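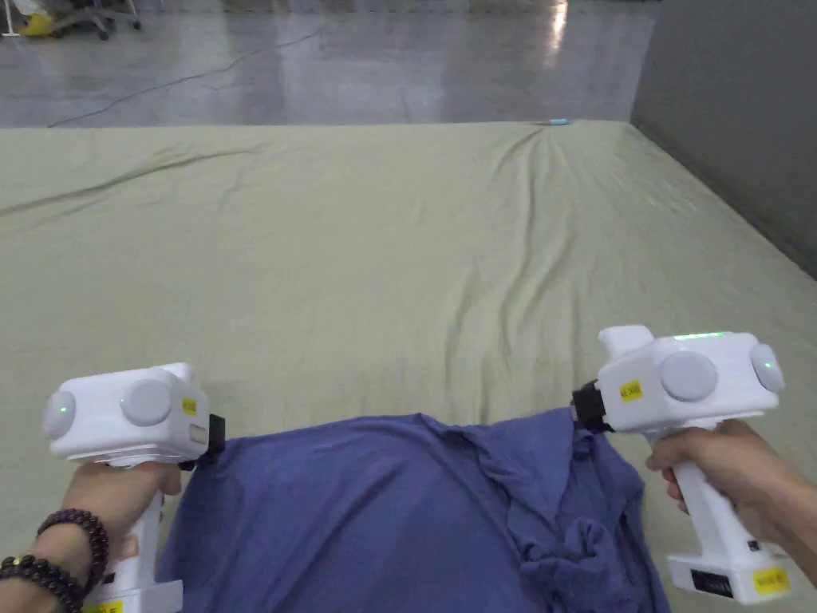 by Yasaman Sharifi

My aunt folded the blue one last. All the other clothes were already in the suitcase, and the suitcase stood beside the door with its mouth open. She had put the green sheet over the bed, as she did always before packing, so that nothing of ours would touch the blanket of the guest house. It was the grey-green colour of leaves that have dust on them.

"Hold your side," she said.

I held my side. We lived at that time in Fustomdale, in two rooms above the laundry of Mr. Bunting, and I was learning from her how a thing must be folded. First you lay it down and you look at it. Then you take the corners. You do not pull, you lift a little and you let the cloth find its own place. If there is a wrinkle you go back to the corner, you do not press on the wrinkle with your hand.

"Why did he leave it?" I asked.

"He forgot it."

My uncle Gwenaël did not forget things. He was the husband of my aunt for two years, and in these two years I never saw him look for his keys. He went to Rornell in July to work on the boats, and he took his boots, his razor, and the radio from the kitchen which was in fact mine. The blue one he left on the hook behind the door. It was there all winter. When the neighbours came for tea, my aunt hung her coat over it.

Now we were going to Rornell also. The bus was on Tuesday, at ten to six in the morning, and Mr. Bunting had promised to drive us to the stop in the laundry van. He had cried a little when she told him. He was a big man with a red neck and he favoured sad music, and I think he had hoped for another answer to a question he did not ask.

"Your corner is low," said my aunt.

I lifted it. The cloth came up from the sheet and fell again crooked, and she clicked her tongue. She came to my side and smelled of the soap from downstairs. She took my wrist and moved it some centimetres to the left, like one moves a lamp.

"Did he write that we can come?"

"He wrote."

I knew the letter. It was in the biscuit tin with the rent book, and I had read it standing on the chair. He wrote that the weather was bad, that a man named Lionel Pruvost owed him money, that the room was number 228 and the stairs were steep. He asked if the radio had a spare knob somewhere. About coming he wrote nothing, but it is possible to say that a man who tells you the number of his room and describes the stairs is telling you something. My aunt said it this way to Mr. Bunting. I heard her through the floor.

We began again. Corner, corner. She folded the blue one over itself, and it was not good, and she opened it. She folded it once more. Outside the street lights went on, and down in the laundry the last machine was shaking the wall so that the cups talked to each other on the shelf.

"Maybe he has bought a new one," I said.

She did not get angry. She sat down on the edge of the bed, on the green sheet, where we were never allowed to sit, and she put the blue cloth on her knees without any order.

"Then he will have two," she said.

After a while she gave it to me and told me to do it alone. I laid it down and I looked at it. I took the corner, I lifted a little, I waited. When I had finished it was a small parcel, not very straight on one side. She put it on the top of the suitcase and closed the lid, and I sat on the lid while she did the buckles.

"Now the sheet," said my aunt, and she gave me two corners and walked backwards with the others until she reached the window.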